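Das Regal im Flur, zweiter Versuch

Seit Mai liegt bei uns im Flur ein Stapel Bretter, und seit Mai sage ich jeden Samstag zu Rodrigo: Heute mache ich es. Diese Woche habe ich es endlich gemacht, jedenfalls zum größten Teil. Wer meinen Blog schon länger liest, weiß, dass das erste Regal kein gutes Ende hatte. Ich hatte damals die Bretter zu dünn gekauft, und nach einem Winter mit den Kochbüchern von meiner Mutter hingen sie durch wie eine Wäscheleine.

Dieses Mal wollte ich einfache, helle Bretter, lang und gerade, ohne Lack. Im Baumarkt hatte man mir ein fertiges System empfohlen, es heißt Clasholm und sieht ordentlich aus, aber man kann die Böden nur in zwei Breiten bekommen und keine passt in unsere Nische. Also bin ich zu der Tischlerei Sequeira gefahren. Herr Pacheco hat mir dort sehr geduldig erklärt, was der Unterschied ist zwischen Leimholz und einem Brett aus einem Stück. Ich muss zugeben, dass ich das Wort »Leimholz« zuerst für »Lehmholz« gehalten habe und mich gewundert habe, warum jemand Lehm in ein Regal tut. Lourenço Pacheco hat nicht gelacht, wofür ich ihm dankbar bin.

Ein langes Brett allein zu halten ist eine Arbeit, die man unterschätzt. Man hebt das eine Ende und das andere geht spazieren. Beim ersten Regal habe ich das mit einem Bücherstapel gelöst, der umgefallen ist, und die Macke in der Wand ist bis heute da.
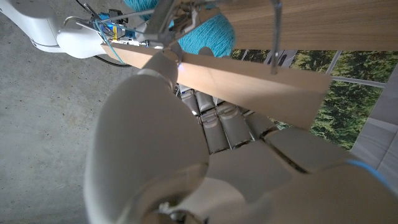
Beim Anzeichnen habe ich gelernt, dass man nicht vom Boden messen darf, wenn der Boden schief ist. Unser Haus ist alt und der Flur fällt zur Küche hin ab. Meine Freundin Teresa Kozłowski hat mir am Telefon gesagt, ich soll eine einzige Linie mit der Wasserwaage ziehen und alles andere von dieser Linie aus messen. Das klingt selbstverständlich, wenn man es weiß. Ich habe die Linie mit einem weichen Bleistift gezogen und danach mit dem Radiergummi weggemacht, was auf der alten Farbe leider glänzende Stellen gibt.

Die Böden sind 100 cm lang, der Abstand zwischen den unteren beiden ist größer, damit die Ordner stehen können. Für die Kanten habe ich feines Schleifpapier genommen und immer in Richtung der Maserung geschliffen. Danach kam Öl darauf, dünn, mit einem alten Baumwolltuch, und nach einer halben Stunde habe ich den Rest abgewischt. Das Tuch bitte nicht zusammengeknüllt in den Müll werfen, sondern flach im Freien trocknen lassen, es kann sich sonst selbst entzünden. Das stand auf der Dose in sehr kleiner Schrift.

Bezahlt habe ich für alles zusammen 59 Euro, die Dübel hatte ich noch.

Meine Tante Albertina war gestern zum Kaffee da und hat gefragt, warum das oberste Brett fehlt. Es fehlt, weil ich beim Bohren auf etwas Hartes gestoßen bin und nicht weiß, was es ist. Rodrigo meint, ein Sturz aus Beton. Bis ich mir eine bessere Bohrmaschine geliehen habe, steht das vierte Brett hinter der Tür, und die Kochbücher bleiben noch in der Kiste.

Madalena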